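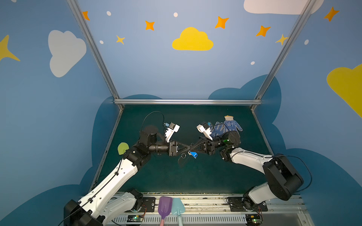 Figure 3. Blue plastic key tag on a metal split ring, with a work glove and toy shovels on and beside the table.

4.2 Small things that travel together

We came to this part of the study expecting to write mostly about drawers, and we ended up writing mostly about keys. In the Beline households, a key was very seldom kept alone. It lived with whatever had last been carried through the door alongside it, so that garden gloves, a child's sand shovel and the key to the shed would all be spoken of as one family of belongings, even when they had been bought years apart and for quite different people. Rakiya Ugwu, who did most of the home visits in Bako, began calling these families "doorway groups," and the name has stuck with us ever since. Of the 160 diary entries we coded, nearly all that mentioned a key also mentioned something soft, usually a glove or a hat.
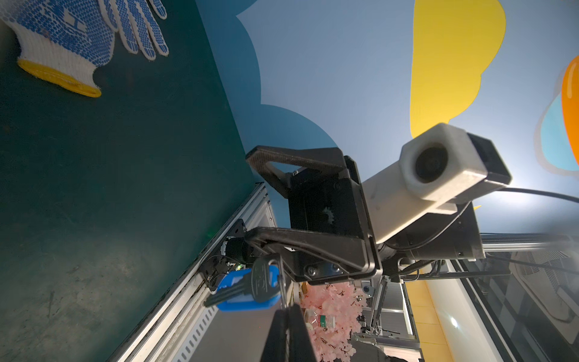
Ladi Akande

The tag matters a good deal more than we had first supposed. A bare key is small and gray and slips very easily under a glove, while a colored plastic tag such as the blue one in Figure 3 gives the eye something to settle on, and gives the hand something to pick up by. Several of our diarists told us, with real affection, about tags that had outlived two or three locks. Others never wrote anything on theirs at all, and knew the shed from the side gate by color alone.

Gloves were the harder case. They spread out, they cover things, and a dotted palm lying upward looks so different from the back of the same glove that two people in one house might describe it in different colors. Lawal Effiong therefore asked each diarist to name the glove by its job, and we have kept those names in the coding (see Section 5).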